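Best way to store tablecloths between events?

plirwood_hall
Our hall has 60 tablecloths and they come out of the closet creased every time. Fold or roll?

linetti
Roll them if you have the shelf space. If not, fold loosely and tie each bundle with a strip of fabric.

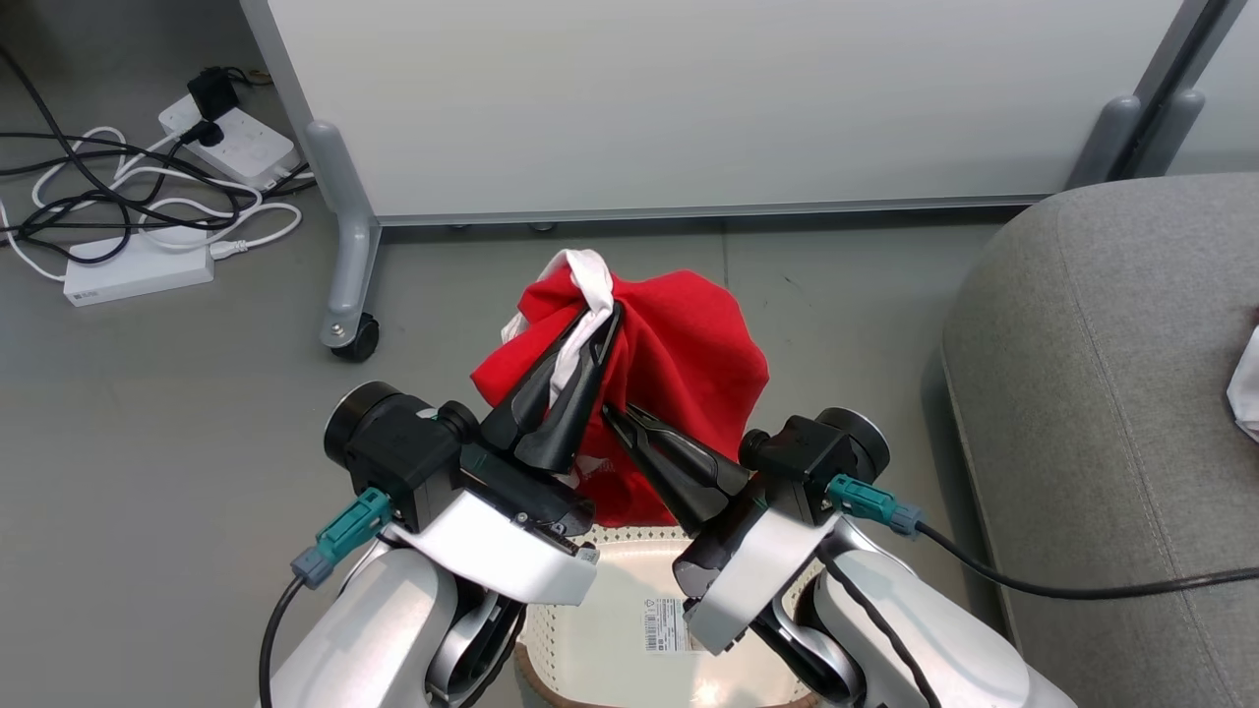 Red cloth with a white strip tied or twisted around it, basket underneath.

Skip rubber bands — they leave marks.

drerk2403
Just iron them the night before.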